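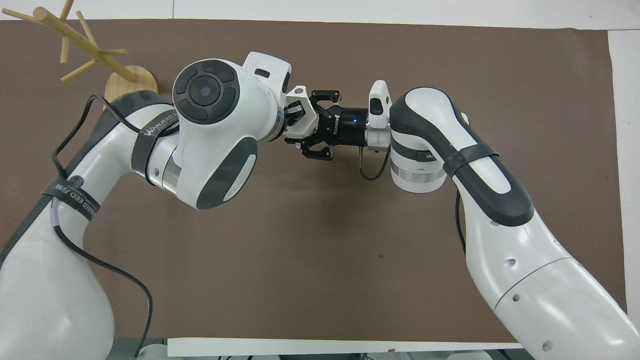
The two arms of the Omville cell, with the right gripper closed on the white bracket of the left arm.

The Omville cell is a two-arm tabletop robot workstation used for handling trials at the Lolten workshop. It was laid out by Valentina Alarcón, who also wrote its maintenance sheet. The arms share one work surface, covered by a dark brown mat, and their reach overlaps near the middle of the table.

Layout

The right arm carries a Robotiq parallel-jaw gripper with two articulated fingers and a small wrist camera. The left arm carries an angular white bracket in place of a standard gripper. The bases are 811 mm apart, measured center to center. Control software, known as Wosterano, runs on a single computer below the table and stores a separate tool offset for each arm.

Bracket check

The bracket is checked after every 100 hours of running and after any collision stop. Both arms are brought to the shared pose at reduced speed, and the right gripper is closed on the bracket at low force. The operator then compares the two reported wrist positions. A difference of more than 0.5 mm calls for the bracket screws to be tightened and the left tool offset to be taught again. The pose is stored as program 409. Before the arms are moved apart, the gripper must be fully open – the program does not check this on its own.

Cabling

Cables run along the outside of the arms and are held by hook-and-loop straps. The left arm has two, one just below the wrist and one farther down; the right arm has one on its upper link. Slack is left near each wrist so that the last joint can turn without pulling on a connector. Straps are reset whenever a cable is changed, and the wrist is then turned slowly through its working range by hand guiding.

Known faults

Early running was troubled by lost camera signal, traced to a strap set too tight. A later fault, slow drift of the left tool offset, ended when the first bracket was replaced with a stiffer one made to a drawing by Gökçe. A full check takes nearly 30 minutes.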